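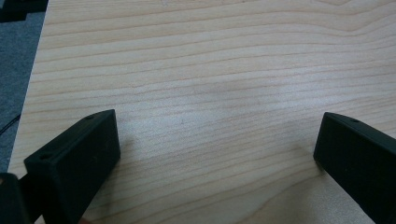

Libor Ondrejka
28th November

Reading > Wivska Book Notes > Questions

What is Wivska?
Wivska is a small library of reading notes for novels and plays which are often set at school. I write the notes and Miloslav Halás corrects them.

How long is one set of notes?
The limit is 3,000 words. Short stories usually get much less, and poems have a separate page.

Can I use the notes in place of the book?
I would not advise it. The notes skip many small scenes, and teachers like to ask exactly about these.

Do I have to pay?
Reading on the site is free. The printable version is for members only - you can join for one term or for the whole year.

May I quote your notes in my essay?
Yes, up to 100 words, if you name the site and the author of the notes.

Why can I not find Dillirano?
The notes for this novel were taken down in April, when we found mistakes in the chapter order. The new ones have 15 chapters and are now with Miloslav for reading.

Can I ask for a title?
Please write to us with the title and the name of the author. We answer in 3 working days, but the notes themselves take longer.

14 shares | 2 comments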